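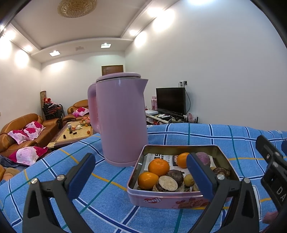
Mandarins in a newspaper-lined metal tin, with the pink kettle for company.

Making Fruit Last (and Saving Those Tins!)

I never throw out a cookie tin. My neighbor Seren Hopkin got me started on lining them with a sheet of newspaper, folded to fit the bottom, and I swap the paper every Sunday when I go through the fruit. Anything soft gets eaten right then, standing at the counter. Leave the lid off, by the way! Citrus in a closed tin sweats, and then you get that green fuzz.

Onions go in a basket by the back door, well away from the potatoes (they make each other sprout, or so my mother always said, and I've never dared test it). Ginger I just freeze whole and grate straight into the pan, peel and all.

Oh, and save your mandarin peels. I dry them on a rack for about 17 hours with the oven off and the door shut, then drop a few in the sugar jar – lovely in tea.

If your kettle has scale, half white vinegar and half water, bring it to a boil, let it sit while you do something else, then rinse it twice.

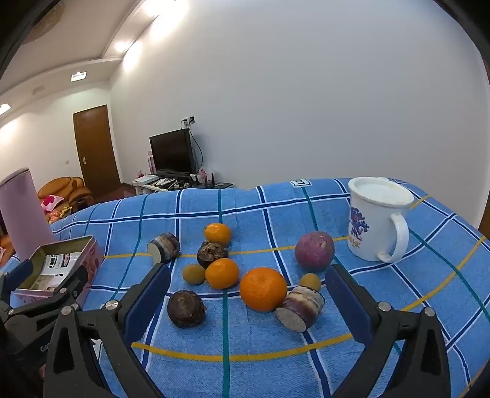
Should I wash fruit and vegetables before I put them away?
Wait until you're ready to use them. Damp skins spoil faster, so just brush off any loose dirt and rinse later.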